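Ticket: Hidevum uploader marks folding clips as "no grasp"
Status: Open, waiting on reporter
Component: hand-held gripper, clip checker
Opened: Apr 19, 2025

Hi all, me again from the Ellville group. I've been collecting laundry clips for the Florko folding set and I've hit something odd, so I'm putting it all down while it's fresh (sorry, it's a long one).

I've sent up 1,460 clips so far and the checker has thrown out 771 of them with the same message, "no grasp found". That's more than half! I could understand it if I'd been sloppy, but I went back and watched a good pile of the rejects and the fingers are plainly closed on the cloth. Shirts go through, towels go through. Trousers and anything with a stretchy hem mostly don't.

What I've tried up to now:

Restarted the uploader, then the whole laptop. No change.

Wiped the lens and the finger pads. The pads had picked up a bit of fluff, but cleaning them made no difference to the rejects.

Ran the open/close calibration again, three times, with nothing between the fingers. It passes every time and the numbers look the same as they did in November, when I first set this up.

Swapped to the spare set of finger pads from the Melnychuk kit. Same result, so I put the old ones back.

Slowed right down, and I mean painfully slow, with a good long hold before lifting. This helped a little. Out of a batch of trousers I got 9 through, where before I was getting none at all.

Update, later the same day

Right, I think I'm getting somewhere. I opened the width log for one of the rejected clips and put it next to one that passed. With a towel the fingers stop well short of fully shut, so the width line goes flat quite high up and the checker is happy. With a thin cuff the line drops nearly all the way down before it flattens. My guess is that the checker sees that and decides I've closed on thin air.

To test it I did the same garment two ways. First I took hold of a thick bit, waistband and all, and that passed straight off. Then I went for the bottom of the leg.

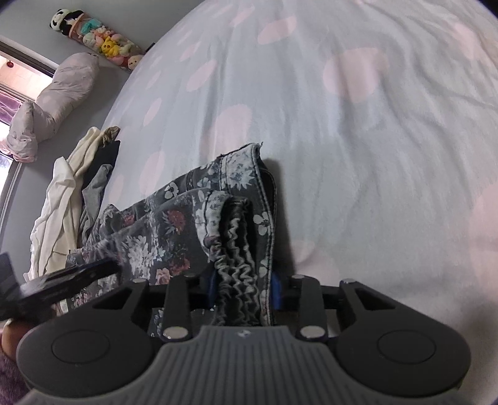 The flowery jeans are the best test piece I've got, as it happens. The cuffs are gathered with elastic, so they squash down to hardly anything once the blue pads press on them, but the denim higher up the leg stays fairly chunky. Every waistband grasp went through and every cuff grasp came back "no grasp found". Same jeans, same bed, same afternoon.

I also wondered if the spotty sheet was confusing things, so I did a short run on a plain brown blanket. Cuffs still rejected. I'm fairly happy to rule the bedding out.

So, questions for whoever looks after the checker:

Is there a fixed width below which it calls the gripper empty? And if there is, can I change it from my end, or does it have to be done on the server?

Can the rejected clips be run through again once it's sorted? I really don't want to redo them. Cuffs and hems are the bits the folding model is worst at, so these are the examples we most want it to see, and at the moment it's learning almost entirely from towels.

Should I carry on in the meantime? The target for the set is 3,100 and I'd like to keep going, but not if I'm filling the bin. For now I'm sticking to shirts and saving the trousers up.

I've attached the two width logs (waistband and cuff) plus the calibration output. The clips themselves are in the rejected folder under today's session, and I haven't renamed or trimmed anything.

One more small thing while I'm here: the reject message stays on the screen after you start the next clip, so twice I stopped a recording thinking it had already failed. Happy to open a separate ticket for that if you'd prefer.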